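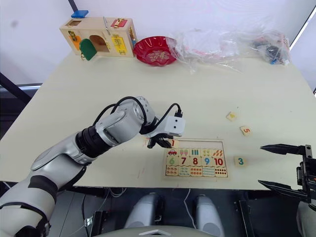 A number puzzle with pictures above the numerals.

Let the children count in the language of the kitchen

17/10/2018

When my daughter was small she counted the stairs in our house every evening. She did it in my language, because it was I who carried her up. One evening in June, after her first year in school, I heard her count them in English. She did not notice the change. I noticed it, and I stood there with the towel in my hands and felt a little sad, as a person feels when a shop from his street has closed.

I write this because the school in Vultthorpe, where we live, has sent a letter to the parents. The letter is friendly. It asks that families who speak another language at home should practise numbers with their children "in English where possible", so that the children will not be confused in the lessons. I have read it many times, also with a dictionary, to be sure that I am not unfair to it. I believe that the people who wrote it want good things for our children. I also believe that they are wrong.

I came to this country as a grown man, and I have worked in English for many years. I write my reports in English and I quarrel with the gas company in English. But when I must add up a bill, my lips move in my first language. My colleagues at the office in Harisberg find this funny. They have heard me whispering over the invoices. I can do the sum in English if I am asked, but it is slower, and I trust the result less. Many people who have moved from one country to another will tell you the same. We can change the language of our jokes, and even of our dreams, before we change the language of our sums.

So numbers sit deep. To me this is a reason to let parents give them in the language in which they themselves are sure. A mother who counts potatoes into a pot in her own tongue counts them quickly and with a song in it. If you ask her to do it in English, she will do it correctly, I think, but she will do it less often. After some weeks she will leave it to the school. The child will not get English numbers in place of the other ones. The child will get fewer numbers.

The letter speaks of confusion. I have seen this confusion and I do not want to pretend that it does not exist. In my language, as in German, we say the small part of the number before the big part. Where an English person says twenty-four, we say four and twenty. My daughter once wrote 42 when she meant 24, and the teacher marked it with a red pen. It happened perhaps during one winter. Then she understood that there were two orders, one for home and one for school, and she was rather proud of it. She explained it to her grandmother on the telephone, very slowly, as if the grandmother had not been saying it so all her life.

I would like to ask what we mean when we say that a child is confused. A child who learns that the piano has black keys and white keys is also confused for a time. A child who visits a cousin and finds that supper is eaten there at another hour is confused. We do not write letters about it. We say that the child is learning something.

There is another side of this, and it concerns the parents more than the children. When you are a foreigner in a town, there are not many things in which you can be the one who knows. Your child corrects how you say "vegetable". Your child reads the letter from the doctor to you, and you nod. This is natural, and one must not be bitter. But counting was mine. I knew it well, I could give it without shame, and I gave it on the stairs and in the bath and in the queue at the baker. A letter which tells the parents to keep this one thing in the cupboard takes more from them than the school perhaps supposes.

I must be fair also to the other opinion. My neighbour, whose family speaks English only, told me that a teacher with a full class cannot know how each child says its numbers, and that she needs one common way. He is right. In the classroom there must be one common way, and it must be English, and I would be the first to complain if it were otherwise. My daughter needs to hear "five hundred" and write 500 without stopping to think. She does it now. But the classroom has many hours in which to teach this, and the kitchen has its own hours, and I do not see why the one should send instructions to the other.

In Melum, where my sister lives, the school did something different. It asked each family to write the numbers from one to ten on a sheet of paper, in their own language and with their own hand, and the sheets were put on the wall of the corridor. It cost nothing except paper. My sister says that the children stop there and try to read the numbers of their friends, and that they laugh a lot, and that the parents stop there too when they think no person is watching. I do not know if the marks in arithmetic became better. I did not ask her.

I have written an answer to our school. It was 2 pages long at first, and then I made it shorter, because a long answer in a foreign language looks always more angry than it is. I thanked them for the letter. I said that we will go on counting as we do, and that I will gladly come and write my numbers on a wall if they have one free.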